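Thread on the club league I play in, because a few people asked how the season is going to work this year. We started on 6th October and there are some changes from last winter.

Quick background. I curl in a mixed league out of the rink in Utitz. It's an arena club, so we share the ice with hockey and figure skating and only get it in the evenings. No dedicated ice, no fixed hacks. We put the rubber ones down and pick them up every night.

We have 20 teams this season. Last season we had fewer and everybody played everybody, which was simple. That doesn't fit in the ice time we have now, so the league is split into pools.

There are 4 pools with five teams each. You play everyone in your pool twice, once before the holidays and once after. That's eight games guaranteed before any playoffs.

The pools were seeded off last year's final table. Top four finishers went in separate pools, then the next four, and so on. New teams were drawn at random into what was left.

We landed in a pool with Ernano, who won it last year, and Fortin, who beat us twice. The other two are new and I haven't seen either of them throw a stone.

People asked why Ernano and Fortin play here when they have their own towns. Neither town has curling ice right now. Fortin had two sheets for years and the compressor went. Ernano never had any. They drive over and share cars.

Games are six ends, not eight. We get the ice for a fixed block and the hockey group behind us does not wait. If you're still playing when the horn goes, you finish the end you're in and that's the game.

I've seen complaints about that and I understand them. A team that's up one can slow down in the fifth end and there's not a lot you can do. Last year it happened to us and I was annoyed for a week.

So the league has added a rule. If a game doesn't reach the fifth end by the horn, both teams lose a point from the standings. It's harsh but both skips can see the clock from the house.

Points are two for a win, one for a tie. No extra ends in pool play. Extra ends only happen in the playoffs.

Ties in the standings go to head to head first, then to draw shot totals. Every team throws two draws to the button before each game, one each turn, and they get measured and added up over the season.

Please take the draw shots seriously. Two years ago we missed the playoffs on that number alone. Our second had been throwing his while talking to someone on the next sheet.

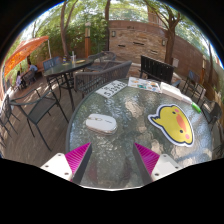
If you miss the house on a draw shot it goes down as the maximum distance. If you're late and don't throw one, same thing. Showing up five minutes before game time costs you in February whether you notice it now or not.

Ice conditions, for anyone visiting. It's arena ice and it falls. On sheet one everything runs toward the boards in the second half of the game. On sheet three it's the opposite at the home end and pretty straight at the away end.

Sheet two is the best of them. Everyone wants it. The schedule rotates so each team gets it at least twice.

It's also slower than people expect. The pebble goes on right after the flood and there's usually frost by the third end. Throw it harder than you think for the first couple of ends and keep your sweepers close.

Our own start: we lost the first one. Opened against Fortin on sheet three and gave up three in the second end. I was heavy on my last one and went right through the rings.

We got two back in the fourth and stole one in the fifth, so it was tied going home without hammer. They had an open draw to the four foot and made it. Fair result. They were better with their front end stones all night.

What I liked: our lead was good. She put both guards where they were called in four of the six ends. She started curling last winter, so that's a nice thing to see.

What I didn't like: our line calls. I was giving the ice I remembered from last season and not the ice in front of me. That's on me. I should have watched the first four rocks and adjusted, and it took me until the third end.

Gear question that keeps coming up. Yes, you need clean shoes. Not shoes you wore across the parking lot. One bit of gravel under a stone and it's gone sideways and so is somebody's evening.

The club has sliders and stick-on grippers you can borrow for the night. There's a bin by the bench. Put them back in the bin when you're finished. We lost a lot of them last year and they cost money.

Brooms: the league says one broom head per player per game and no swapping them around in the middle. The brooms in the club rack all have the older heads on them and they're fine for this level. You don't have to buy anything to play.

We do have a sponsor this year. Wastora is paying for part of the ice, which is why the fee stayed the same even though the arena raised its rate. Their name is on the score sheets and on a banner behind the away end.

Spares: there's a list with 30 names on it and most of them want games. If you're short, message the list first and don't go and borrow the best skip from another pool. A spare can't throw last rocks. That's been the rule for a while and it gets forgotten every season.

You can play with three. The first two players throw three stones each and the skip throws two. You can't play with two. If you only have two at game time it's a forfeit and you get the maximum on your draw shots as well.

Playoffs are in February. First place in each pool goes through to the semifinals. Second and third go into a B event and everyone else goes into a C event. Every team gets at least one more game.

I'd have liked to see a second place team get a way into the A side. With five teams in a pool you can lose twice to the same strong team and be finished before the holidays. It was voted on and that's how it came out, so fine.

Someone asked if the playoff games will go to eight ends. Semifinals no, final yes. The arena gave us a longer block for the final and nothing is booked behind it.

Our next game is against one of the new teams, on sheet one. We're going to throw in-turns at both sides before the draw shots and write down what they do. I have a small notebook for it this time.

I'll add scores to this thread when I have them. They also go up on the board inside the main doors, usually the morning after. If your score is wrong on the board, tell the person who filled in the sheet and get both skips to agree before it's changed.

If you want to come and watch, it's free and the stands are open. Bring a coat. The heaters over the seats only run for hockey.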